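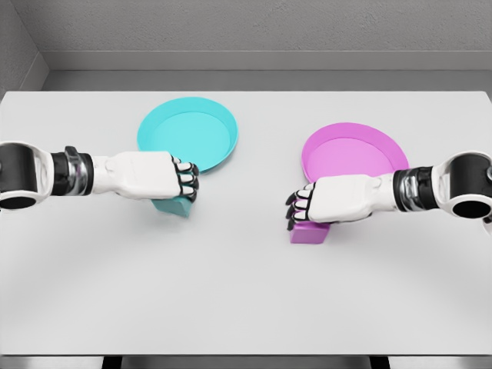 Core day at Padley

I finally got to spend a day with the core from the Padley well, and I have been grinning ever since. If you have never stood in a shed with long wooden racks of rock pulled up from deep under a hayfield, I can only tell you to take the chance if it comes!

Some background for anyone new to the blog. Padley is a small onshore gas prospect, and I have been following it since the permit hearings, mostly as a retired well logger with too much spare time. Pamance, the operator, drilled the hole last spring and cut core through the sand they were hoping would hold the gas. They recovered 83 feet of it, which made the geologists very happy, because the lower part of that section is crumbly and the offset well lost nearly all of it.

Hortensia Saavedra runs the core store and she had the boxes open before I got my coat off. We started at the bottom and worked up (her rule, and a good one, you read the rock in the order it was laid down). First a dull gray shale, then thin ripples of silt, then all at once this gorgeous clean sand with crossbeds you could trace with a fingertip. I could have stayed on that one box until lunch.

Flynn Fairweather had the wireline logs spread out on the next bench, and we spent a long while sliding the gamma ray curve up and down to match it to the core. Drillers' depths and logging depths never agree. We settled on a shift of four feet, argued, went to three and a half, and went back to four. I love this stuff. It is like tuning a guitar with somebody else's ears.

The sand itself is better than I expected. Flynn thinks the best part will come in as good reservoir once the plugs are back from the lab, though the top 29 feet are tighter, with calcite cement filling a lot of the pore space. You can see it with a hand lens, and a drop of acid fizzes like soda. Whether that tight zone helps or hurts depends on who you ask. Krum Vukčević, who has worked completions for longer than I have been retired, would leave it alone and perforate only the clean sand. Hortensia would test both.

The part I keep turning over is the fractures. There are some lovely steep ones near the middle of the core, a few lined with tiny crystals, so those were open down there and weren't made by the core barrel. If they connect up, the well could do much better than the plain rock numbers suggest. If they run down to the water leg, well, that is a different conversation, and one for the flow test.

The test is supposed to run before the Quezada rig moves off to its next job. Pamance is planning a short cleanup flow, then a longer shut-in to watch the pressure build. I'm told the gauges are already on site.

I took pages of notes and a very bad sketch of the crossbeds, and I'll type up the box-by-box log for those of you who asked. Next time I want a proper look at the shale at the bottom, which I rushed past like a kid heading for dessert.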